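15/06/2024

Joint sealant trial, week 7. Mixed the second Segura batch this morning, 455 g base to 58 g hardener, same as the Risstead one. Pot life was shorter than the sheet says. Ainhoa thinks the drum has been stored too warm, and I agree. She will ask Mudon for the delivery slip.

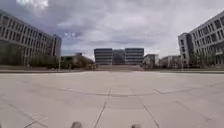
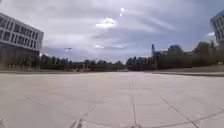

Pale gray paving with darker joint lines, both views.

Bench samples: 137 cast so far, all labeled on the underside. The ones from the Wivia molds still stick at the corners. Tried a thin coat of wax – better, but it leaves a film that spoils the adhesion test, so those go in the reject tray. Julián V. has silicone paper left over from November and will cut some liners.

Pull tests on the first Risstead set gave clean readings except sample 58, where the grip slipped. Repeat it. Baiba wants the raw curves as well as the peak values, so save both from now on.

Cold cabinet is drifting by a degree overnight. Saturnino changed the door seal, no difference yet. Leave the logger in.

To do:
order mixing cups (large)
re-zero the balance before the next batch
ask Sepúlveda if the primer can be skipped on sawn edges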